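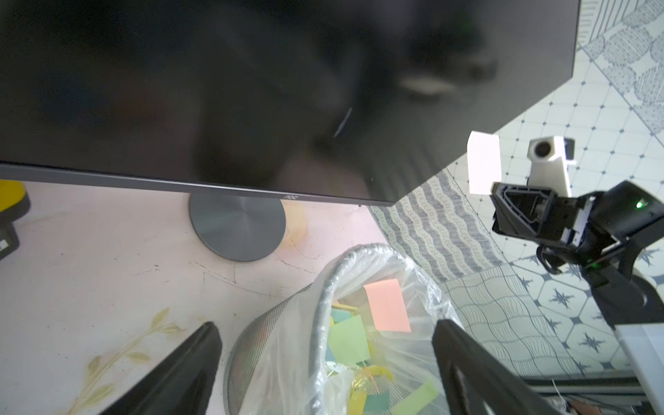

Plarnent is a little program I wrote to keep track of my sourdough and everything else that ferments in my kitchen. It began as a notebook, then a spreadsheet, then a mess, and now it's a folder of plain text files with a script on top. I do most of the planning away from a screen, monitor off, pencil in hand, and type it all up later. If you bake more than twice a month and keep forgetting what you did last time, you might like it too!

What it does

You write one short text file per bake. Flour, water, salt, starter, the times, how warm the kitchen was, and whatever you want to say about the loaf. Plarnent reads the whole folder and prints a table you can sort by any of those. It can also scale a recipe up or down, and it'll nag you if you haven't fed your starter in 2 days (you can turn that off, my sister did right away).

What's in the folder

bakes/ has my own logs, 145 of them. The early ones are pretty thin. I didn't start writing down kitchen temperature until the first January, so expect blanks.
recipes/ has nine recipes I go back to. The Ilton rye is the one people ask me for. The Ouazzani semolina loaf came from Abdelkrim Bouzid, who let me put it in here as long as I kept his note about the anise seeds. Please read the note.
plarnent.py is the script. One file, nothing to install besides Python.

Getting started

Copy the folder somewhere, delete my bakes (or keep them, I don't mind), and run:

python plarnent.py new

It asks a few questions and saves the file for you. After that, "python plarnent.py table" shows everything and "python plarnent.py scale" does the math for bigger or smaller batches.

Things that bug me

Weights are in grams only. Lorne Simard sent me a patch for cups and it mostly works, but it turned 200 grams of rye into something silly, so it's sitting in its own branch for now.

Times past midnight get sorted wrong. If you shape at 11:30 pm and bake at 6 am, put the bake on its own line with a plus sign in front. Ugly – I know.

Thanks

Yoga Sitompul tested the starter reminders and found a bug in every version. Taha Belkadi wrote the sorting, which used to take nearly a minute on my old laptop.

License

Do what you like with the script. The recipes are free to share too, just keep people's names on them. If something breaks, open an issue and paste in the bake file that caused it.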